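Slow Hands Make Better Examples

By Boglárka Bozsik

In December our group had a small quarrel over a number. The plan said 200 examples per day for one person, and I was bringing 90 on a good day. My colleagues at Dinura were polite, but I could see they thought I was being too careful.

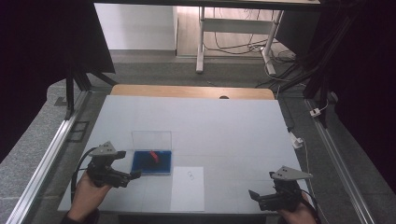

I want to defend the careful way, because I think many teams in our field make the same mistake. They count examples as if each of them had the same weight. A learning system does not know which of your movements were intended and which were only nervous. If I shake before I close the jaws, it learns to shake. If I touch a lid for no reason in every third example, it will also touch the lid sometimes, and then some engineer will spend a week looking for the error in the code.

When you hold a gripper in each hand, you become clumsy again. Your fingers know how to take a small thing out of a box, but the gripper does not give you fingers. The first hour I fight with it. After that comes a good period, and then I become tired and start to hurry. My worst examples are always from the time just before lunch, when I already have the rhythm and do not think anymore. On paper this is my most productive time.

Last winter we trained with two sets. One was the full set of 900 examples, made by several people in a hurry. The other was a set of 200, made slowly by two people who repeated a movement when it was ugly. I expected that the large set would win by a little and I would have to be silent. The small set was better on the two tasks we cared about, and on the third they were the same. I know this is one comparison in one room, and I would not write a scientific paper from it. But it was enough to change how I work.

There is a serious argument against me. People say that variety is more important than beauty, and that a robot which saw only perfect movements will be lost when something goes wrong. I agree with half of this. We do need examples where the object slips, or where the first approach is bad and the hand must correct itself. But a correction is also something you can do with care. I put such cases in on purpose, 10 in each session, and I write down which ones they are. A mistake that I made because I was looking at the clock is a different thing – it has no lesson inside.

What bothers me most is how we pay for this work. At Farkex, where I was before, the collectors were paid by the piece. Of course they were fast! I would be fast too. Then the same managers complained about the quality and bought a filtering tool to remove half of what they had paid for. It would be cheaper to pay by the hour, to give a real break, and to let the person delete their own bad examples without asking permission.

I would also like collectors to see the robot run. At Dinura I asked for this many times before it was allowed. When I saw my own small hesitation before a grasp repeated by a machine, I was ashamed for a moment, and the next day I worked differently. No written guideline had done that for me.

We have not settled the number. For now the plan still says 200 and I still bring what I can stand behind.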